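Dergate Repair Fair: was it worth the trip?

Posted 2019-05-31

The leaflet promised 113 stands, free entry and "a new way of living with the things you own". I went on the first morning, paid 24 for parking because the free car park was already full at opening time, and came home with a sore back and a bag of leaflets. I have been to worse. I have also been to a good many fairs that promised less and delivered more.

Dergate is not a bad place for it. The hall used to be a tile warehouse and it has the space, the light and the loading doors. It does not have chairs. There was one block of seating, outside the talks room, and it was taken all morning by people eating pasties. If you want visitors to spend a day looking at mended goods, give them somewhere to sit down.

I started with the shoes, as the queue there was short. Two cobblers were resoling boots at a bench and doing it properly, with no patter. This was the best thing in the building. They told anyone who asked what it would cost and when a pair was past saving, and they turned down a good few jobs while I stood there. I would have liked a whole row of that.

Next door was Grallano, with a stand the size of a bus and very little on it. They sell a yearly plan under which somebody will come and look at your appliances. I asked what happens if the somebody decides a thing can't be mended. The answer was that you get a voucher towards a new one. So the plan pays you to give up on it, as far as I could see. The man handing out the pens said it was "more of a journey than that". The plan costs 300 a year. I kept the pen, which has since stopped working.

Kerkari were showing fabric dyes for faded clothes. The colours on the sample cards were lovely. The shirts on the rail were all a sort of tired plum. When I pointed this out I was told that results depend on the fibre, which I accept, but then why not bring a shirt that came out well? They had months to find one.

The talks were the reason I came. The one on the law about spare parts started late and turned out to be mostly slides of a company's head office. The one on mending chairs was full, and they shut the door. I did get into the session on what households throw away, where the speaker said that 452 items had been handed in at the last fair and that "the great majority" had been saved. I asked how many were still going a year on. They hadn't checked. It seems to me the only number worth having.

Small kitchen appliances had a corner of their own at the far end, past the toilets, and it was busier than anything Grallano had. People do hang on to a toaster or a kettle, and it annoys them when the shop says a new one is cheaper. The advice was sensible if plain: clean out the crumbs, look at the flex, don't open up anything you don't understand. 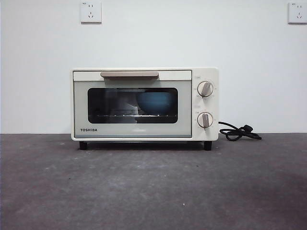 A cream Toshiba toaster oven.

Lunch was a baked potato from a van. Fine -- though dear, and the beans were extra.

I finished at Li, a small firm that sells thread, needles and darning mushrooms and makes no claims at all about changing how anyone lives. I bought two reels of grey wool and was given the right change and a paper bag. They were packing up early, having sold most of what they brought, and I can't say I was surprised.

Would I go again? Perhaps, if they keep the cobblers, bring a bigger room for the talks and sort out the car park. The organisers say next May's fair will be larger. I'd settle for the same size with benches.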